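Paper Cups and Cup Holders

A double-ring holder keeps two paper cups steady on a small table. Set it down first, well away from the edge, then add the cups one at a time. Tilt the cup a little as you bring it to the ring - it clears the rim more easily. Spare cups can be stored upside down to keep dust out.

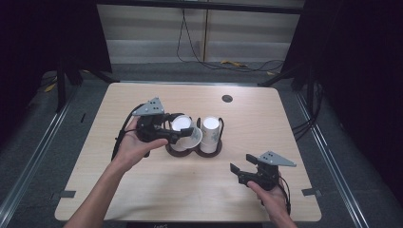
Dark brown two-ring holder with white paper cups, one standing bottom up.

Wipe the rings with a damp cloth before you put the holder away.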